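January 5, 2025

Getting there

Up before it was light. Oatmeal, coffee, filled the thermos. The open day at Nidura started at ten and I wanted to park in the lot behind the building and not down by the river, where I ended up last time. The road out to Prondside was clear except for the stretch past the gravel yard, where it had drifted a little. I drove slow and got there with 20 minutes to spare. Sat in the car and ate half the sandwich I had meant for lunch.

At the front desk they gave us paper badges and a visitor sheet to sign. There were 13 of us in the morning group. A couple of families, some people who looked like they were in college, and a man who kept asking when we'd see the forklifts. There were no forklifts.

The Radebe hall

First stop was the big hall they call Radebe, after the street the company used to be on. This is where they have the real robots. Two were running. One was moving plastic tubs from a rack to a cart and back again, over and over. It was slower than I thought it would be. It would stop in front of each tub for a second or two before it took hold, and once it picked a tub up crooked and put it back and tried again. The woman leading our group said they'd leave it going all day and anybody could come back and watch.

The other one was wiping a countertop. It did a decent job in the middle and left the corners. I do the same.

We had to stay behind a yellow line on the floor. One of the kids stood with his toes right on it the whole time. The hall was cold and I kept my coat on.

I asked how much the arms can lift and was told it depends on how far out they're reaching, which makes sense if you've ever held a bag of salt at arm's length. I asked what one costs and didn't get an answer.

The simulation room

Upstairs was warmer. This was the part I had come for. They have a program named Omus that runs the robot in made-up rooms on a computer before anyone tries the same job downstairs. They said they have over 2,000 rooms in it now. Kitchens, offices, garages, lots of bedrooms. A practice run can be repeated 1,000 times overnight with the furniture moved a little each time, and in the morning somebody looks through the ones that went badly.

We sat in two rows of folding chairs and watched on a big monitor. You see things from the robot, so its own body is in the way at the bottom and the arms go out ahead of you. The bedroom they had up was an odd mix. Dark red floor, red wall, a bunk bed with a white mattress, a landscape painting, and a door with yellow panes that reminded me of a restaurant. There was also a big brown lattice screen down the right side. I asked who picks out the decorating. The fellow at the keyboard said most of it is put together by the program from a stock of parts – walls from one set, floors from another – so the rooms don't have to match.

The view was tipped way over and I had to lean my head to follow it. The woman next to me did too. I had my glasses off for part of it because they'd fogged coming up the stairs, so I probably missed some of the talk on how the grippers are controlled. What I wrote down was that each arm gets its own target and the program checks that they won't run into each other or the furniture. There was a handout, but they had run out by our group. I left my address and they said they would mail one.

They let people take turns choosing the next room from a menu. I didn't get a turn. I asked if a room could be made to look like a real one, say my own back bedroom, and he said yes, if you measured it. I might do that, just to have the measurements. The closet door in there needs replacing anyway.
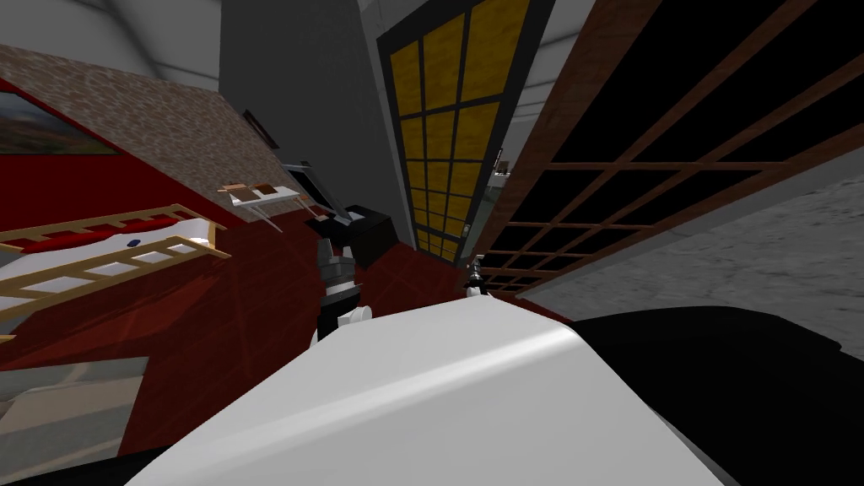 Home

Left at half past twelve and finished the sandwich in the car. Stopped for gas and a new ice scraper. The next open day is in June and I put it on the calendar in the kitchen. They said there will be a robot with wheels by then.

Soup for supper. Called my sister and told her about the tubs. To do tomorrow: take the tree out to the curb, find the tape measure.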